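## Section 4: Setting up the board and the cups

Read this section through once before you unpack. Setting up takes one person, and the cups can be handled by kids once the board is down.

### 4.1 Before you start

You will need the board, the cups, a soft dry cloth and a level surface. The Oritz set uses red, green and blue cups. Other colours from the Van Dusen set can be mixed in, but keep to three colours for the first few games or the sorting rounds drag on.

1. Clear the surface you plan to use and wipe it down.
2. Lay the board flat, varnished side up. It can sit at an angle to the surface underneath as long as it doesn't rock.
3. Press on each corner in turn. If a corner lifts, slide the board along until it sits flat.
4. Wipe the varnish with the cloth. Old stains and small dark marks in the wood are fine and won't affect play.

**Caution:** Don't use spray polish on the board. The cups will slide.

### 4.2 Placing the cups

1. Stand all the cups upright.
2. Bring them into one loose group, with the colours mixed. Don't line them up.
3. Turn any cup with a printed triangle so the mark can be seen from at least one side of the board.
4. Leave enough bare wood around the group to set down a cup in any direction.

Eight cups – three red, three blue and two green – make a good middle-sized layout. The short green count is deliberate and is used in the "odd colour" rounds in Section 6.

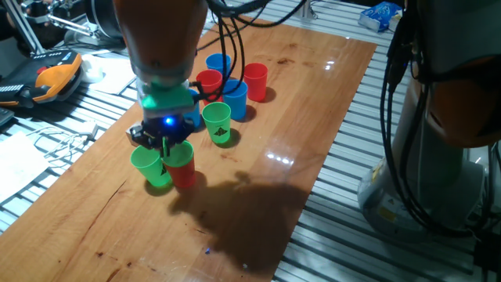
Golnar Sadeghi wrote to us that her group starts with the cups much farther apart, a full hand's width between rims, and only closes them up after the second round. She finds the younger players knock fewer over that way. Either spacing is within the rules, so use whichever suits your players and keep it the same for the whole game.

**Note:** Cups may touch at the start of a game. Once play begins, a cup that touches another after being moved is returned to its old spot.

### 4.3 Checking the light

A varnished board throws back a good deal of light, and a bright patch in the wrong place makes it hard to judge where a rim is. Check this from the player's seat.

1. Sit where the first player will sit.
2. Set one cup down near the side of the board and look across the bare wood.
3. If a bright spot falls where the cups will go, turn the board a little and look again.
4. If you're near a window, tilt the blinds until the daylight stops bothering you.
5. Repeat from the other seats.

Glare from ceiling lights can't always be removed. Move the cups out of it, or switch to a lamp off to one side. Fine scratches in the varnish show up most around a bright spot and don't need repair. A crack along the grain is also acceptable if it can't be felt with a fingertip.
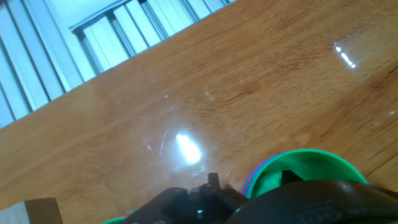 We stopped fighting the ceiling light and put a sheet of baking paper under the cups, according to Ezekiel Zamora, who adds that it has to be taped at all four corners. Tape is fine on the Oritz board for one session. Peel it off slowly, along the grain, and don't leave it on overnight.

### 4.4 Adding the cube

The plain wooden cube is used from Section 7 onward. Leave it in the box until then if small children are playing.

1. Take the number of cups on the board down to three.
2. Spread them over the middle and one side of the board.
3. Set the cube down on the opposite side, flat on one face, well clear of the nearest cup.
4. Move phone chargers and their cables back from the edge of the board, so that no cable can be dragged across it during play.
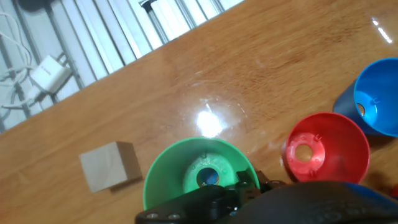
The cube is left unfinished so that it grips the varnish. Don't paint or oil it. If it gets grubby, rub it lightly with fine sandpaper along the grain, then brush off the dust before it goes back on the board.

**Caution:** The cube is a choking hazard for children under three.

### 4.5 Packing up

1. Nest the cups by colour, green first.
2. Put the cube in the cloth bag.
3. Wipe the board and store it on its long edge, away from heaters.

Replacement cups are sold singly. Quote part 87 for red, and see the back page for the other colours.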